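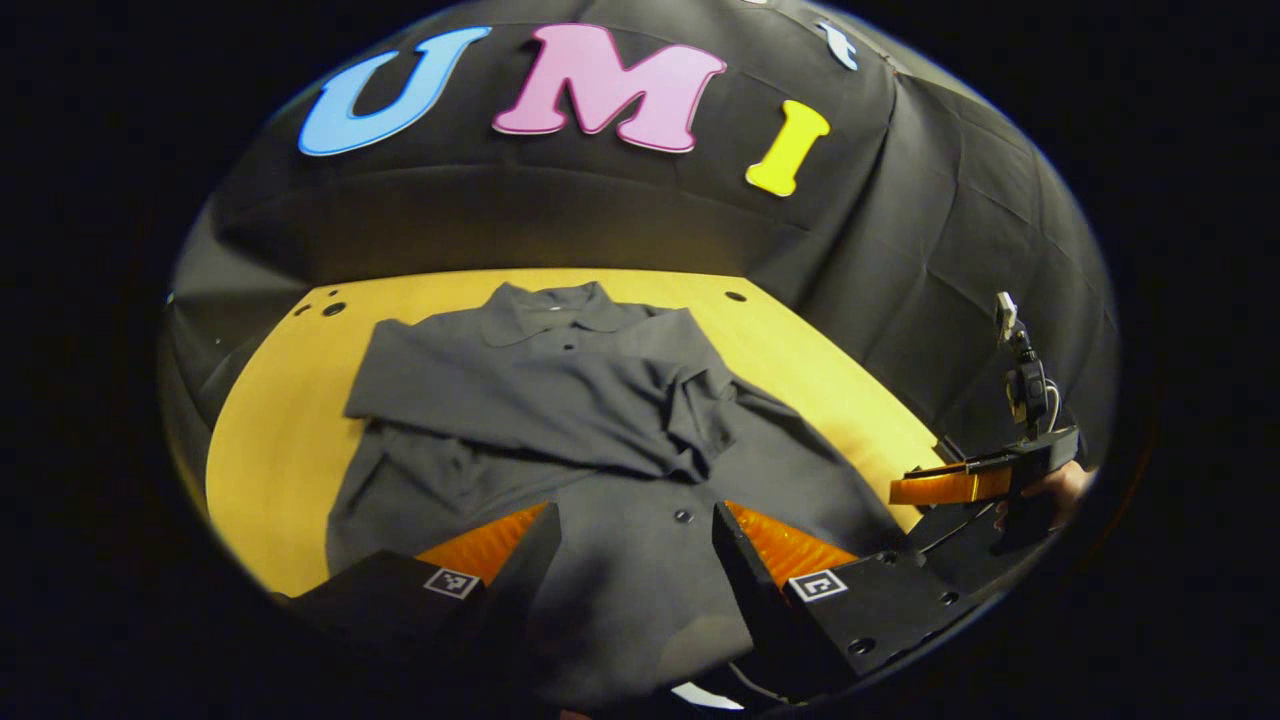 ¿Cada cuánto hay que pasar esta lista en la lavandería?
Una vez al mes completa, y los puntos 1, 4 y 9 también al cerrar cada turno. Si se cambia una máquina de sitio se repite entera, aunque falten pocos días para la siguiente.

Lavandería Huvia, local de planta baja con altillo
Revisión de agosto
Revisa: Fadwa Belhaj
Recibe copia: Kiri Harawira

Claves: C = conforme, NC = no conforme, OBS = conforme con observación, NP = no procede.

ZONA DE LAVADO

1. Llaves de paso de agua cerradas al terminar el turno. C

2. Mangueras de entrada sin grietas ni abombamientos. OBS
La de la lavadora 3 tiene el recubrimiento rozado contra la pared. No pierde. Se ha separado con una abrazadera y hay que volver a mirarla en septiembre.

3. Desagüe de suelo limpio y rejilla atornillada. NC
Faltan dos tornillos. La rejilla baila al pisarla por el lado de la puerta. Pedidos al almacén, mientras tanto no pasar los carros por encima.

4. Suelo seco en el paso entre lavadoras y mesa de doblado. C

5. Lectura del contador de agua anotada. C
Lectura: 2.554. La anterior era 2.513 según la hoja de julio, pero el 1 está corregido a bolígrafo y no se lee bien. Anotar siempre en la casilla, no en el margen.

SECADORAS

6. Filtros de pelusa limpios antes de cada carga. OBS
Limpios los cuatro. Detrás de la secadora 2, en cambio, hay pelusa acumulada hasta media altura del zócalo. Retirada en el momento con el aspirador. Esto no se ve desde delante, hay que asomarse por el lateral.

7. Conducto de extracción sin aplastar y con la abrazadera apretada. C

8. Horas de funcionamiento de la secadora Preltix por debajo de la revisión programada. C
Marca 3.375 horas. Queda margen. El técnico dejó una pegatina con otra cifra – no hacer caso, es de la máquina que estaba antes en ese hueco.

9. Ninguna secadora en marcha con el local vacío. C
Hablado otra vez con el turno de noche. La última carga entra como muy tarde a las 21:15.

PLANCHA Y DOBLADO

10. Cable de la plancha de vapor sin pelar y con la clavija firme. NC
La clavija se calienta más de lo normal después de media hora. Plancha retirada de uso y etiquetada. Usar la pequeña hasta que se cambie.

11. Mesas de doblado estables y sin astillas. C

12. Alfombrilla antifatiga con los bordes pegados al suelo. OBS
Una esquina levantada. Se ha puesto cinta, que aguantará poco.

PRODUCTOS

13. Envases con su etiqueta original. NC
Un pulverizador sin etiqueta en el estante bajo. No se ha podido saber qué contenía. Apartado para el gestor de residuos.

14. Lejía y desincrustante en estantes separados. C

15. Fichas de seguridad a mano. OBS
Está la carpeta, pero la ficha del detergente Pekuris es de una versión vieja. Kiri pide la nueva al proveedor.

16. Guantes y gafas disponibles. C
Quedan 12 pares de guantes, casi todos de la talla grande. Pedir medianos.

EVACUACIÓN Y ELECTRICIDAD

17. Salida trasera libre. NC
Dos carros con sábanas delante de la puerta a las 8:40. Retirados. Es la segunda revisión seguida con lo mismo y en ese rincón no se aparca nada, tampoco cinco minutos.

18. Extintores accesibles y con la presión en verde. C

19. Luces de emergencia. C
Probadas cortando desde el cuadro. La del altillo tarda un poco en encender.

20. Diferencial probado con el botón de test. C

21. Botiquín completo. OBS
Faltan apósitos para quemaduras.

Pendiente de cierre: puntos 3, 10, 13 y 17. El 10 va primero.
Las observaciones se repasan en la revisión siguiente y si siguen igual pasan a NC.

Comentario de Kiri Harawira: conforme con todo. Para el 17 voy a pintar el recuadro amarillo en el suelo. La clavija la cambia el electricista, que no la abra nadie del turno.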